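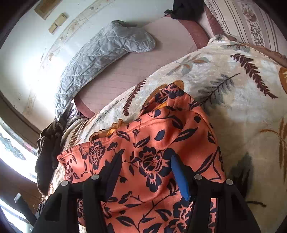 Fold it while it's still a bit warm from the line, Rosalie Ortner told me on the phone, and never, ever put the prints at the bottom of the pile. I had rung to ask about bedspreads. We got to those later.

Pattern on pattern, then. It's back, or it never left Vorkach, where half the spare rooms seem to have a plush throw on the bed by July and a heap of printed cotton waiting to be dealt with. Navy flowers on orange. Ferns on cream. My mother would have had a fit.

Corina Berchtold loves it. She runs the bedding floor at Oberholzer, 14 years now, and keeps her own bed under something thick and fleecy the whole year round. "People are scared of orange," she says. "Put it down on cream and grey-blue and leave it alone for a day. Then decide."

So I tried. Folding first, becuase I'm bad at it. Start from a seam - the seam is the only straight line you can trust. Corner to corner, smooth outwards with the flat of the hand, fold again. On a deep pile small things slide about and crumple, so go slowly. Or use a table. I like the bed. Everyone I asked likes the bed. 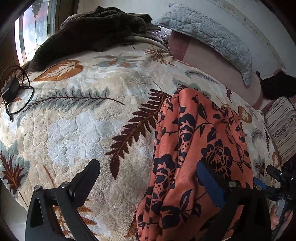 Navy roses on coral orange, over a bedspread of ferns in brown, slate and rust.

Which colours go together? Brigitta Stöckli's rule is one shared shade, however small. A rust leaf somewhere in the bedspread will carry an orange print. Slate will carry navy. After that stop matching, she says, or the room starts looking like a hotel in Drorkevley (she has views on Drorkevley).

Daylight helps. Do your sorting by the window before 9 in the morning if the room faces east. Lamps turn navy to black and you end up with the wrong pillowcase.

Washing. Plush on its own, cool, no softener, shaken out hard and dried flat over two rails. Prints inside out, every time. Gøran Solberg at the laundry Flusora does plush throws for 38 francs and wants them 's dry as you can get them before they come in. Mine took 15 minutes just to stuff in the bag.

Then back on the bed, pile brushed one way, orange on top. I've left it there since.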